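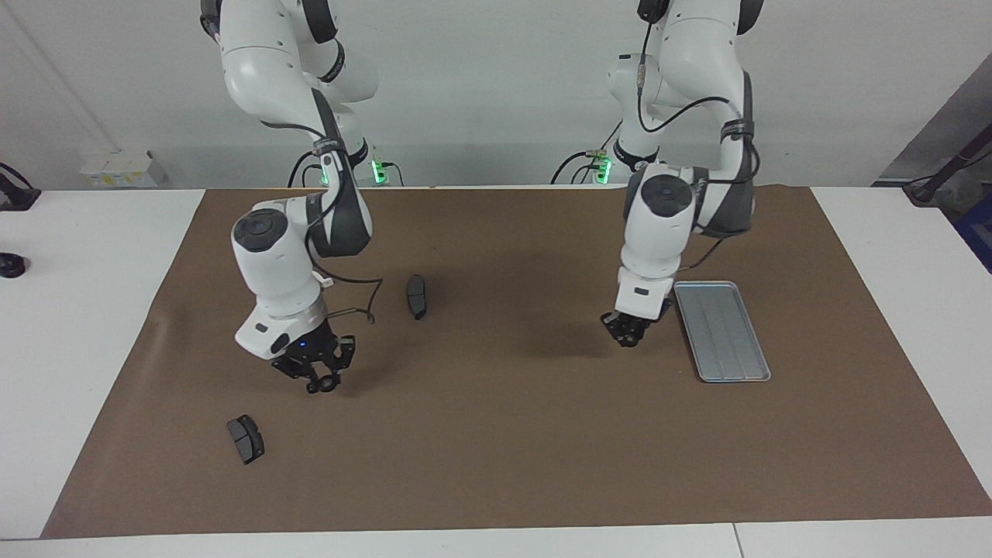

Gravham College will open its new first-year writing course to all students next fall, and the reading list is the broadest the school has ever put together! The faculty voted for the change in November after 139 students signed a letter asking for more authors from Latin America, Africa and Asia. Every department gets a say in the books, from history to engineering. Octavio Tamayo, who led the planning group, said he read 75 suggestions over the break and loved the arguments that came with them.

The course will run in small groups at Ayala Hall, with room for 700 students in its first year. Eight books are set, and each group picks one more.
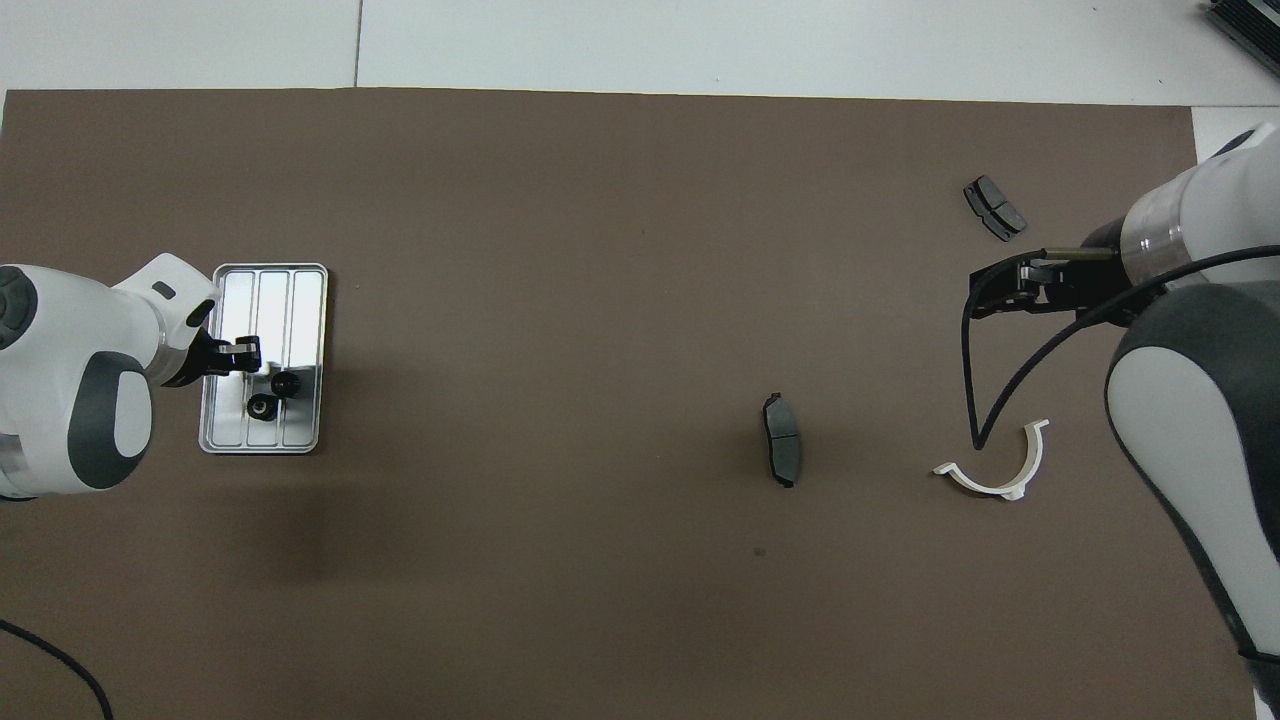
Engineering students had been the hardest to win over, said Yhon Paucar, a junior who helped write the letter. Many of them spend their days on technical work, and they wanted essays that spoke to that too. They got them: a full unit on writing and machines is now in the plan, and Paucar has already asked to help teach it. Sign-up opens in the spring.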